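Trullow Test Kitchen, Room 2
Workshop notebook, February
Saturday, morning session

Purpose of entry

This entry records the state of the kitchen counter, the sink and the dishwasher during the morning's dish handling work, together with changes to the room procedure that take effect with the next session. It continues the previous entry on drying racks, which remains open.

Condition of the room on arrival

The room was unlocked at 8. The ceiling lights were switched on and left on for the whole session. The counter had been wiped the evening before, according to the sheet on the door, but a film of cleaner remained toward the sink end and was removed with a damp cloth. Colleagues are asked to rinse the cloth between passes. The Suvano cleaner leaves streaks on a glossy surface when it is applied undiluted, and the bottle should be marked accordingly.

The seam across the counter was inspected. No lifting was felt with a fingernail. The Sjögren fitting note recommends that standing water not be left on a joint of this type, and the same practice should be followed here whether or not the sink is in use.

Sink and dishwasher

The stainless steel sink holds the dark metal rack with the parallel slots. The Javen rack used last month has been returned to the store cupboard, as its feet marked the floor of the basin. Plates are to stand upright in the slots while in the sink. They are not to be leaned against the wall of the basin, where they slide and scratch the polish.

The dishwasher stays open with the rack pulled out for as long as plates are being moved between it and the sink. Its door is low and easily walked into. Anyone crossing to the far side of the room should go around by the table.

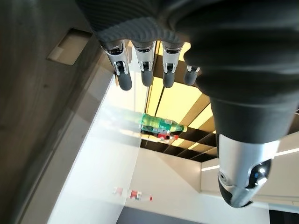
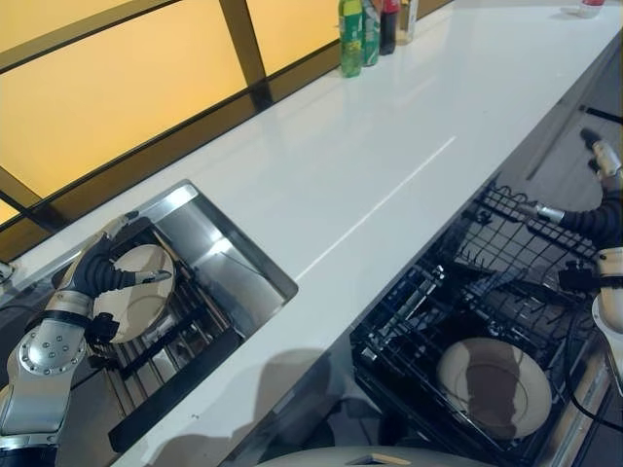
The second picture has the beige plates, one upright in the sink rack and the other flat in the dishwasher.

Observations on plate placement

1. A plate lying flat in the dishwasher rack takes up the space of several standing plates and collects water in its center. Flat placement is acceptable while plates are being moved. It is not acceptable for a wash cycle.

2. The tines of the dishwasher rack are thin and set for ordinary dinner plates. Plates with a deep center should be tried in the lower rack first and turned so that the face is toward the spray.

3. The rim is the best place to take hold of a plate standing in the sink rack. Lifting should be straight up until the plate is clear of the slot. A plate tilted early catches on the metal, and the beige glaze chips more readily than the white set did.

4. Plates carried over the counter should be kept low. A folded towel laid along the front edge was tried at a previous session and gave no benefit, as it moved whenever it was touched.

Items on the counter

The bottles standing along the far edge of the counter are to stay at the back during dish work. They are not part of the dish inventory and should not be entered on the sheet. Caps must be closed before the dishwasher is opened.

Stores

Rinse aid is low. One bottle of 300 ml is left in the cupboard and should last until the next delivery. The order has been placed under reference 1173, and the packing slip should be filed in the back of this book when it arrives. Salt is sufficient. The spare basket for cutlery has not been found.

Outstanding

Mark the dilution on the Suvano bottle.
Obtain a replacement pad for the foot of the table.
Decide whether the beige plates are to be stored by the sink or in the tall cupboard. The tall cupboard is preferred by this author, provided the lower shelf is cleared.
Complete the drying rack comparison carried over from the previous entry.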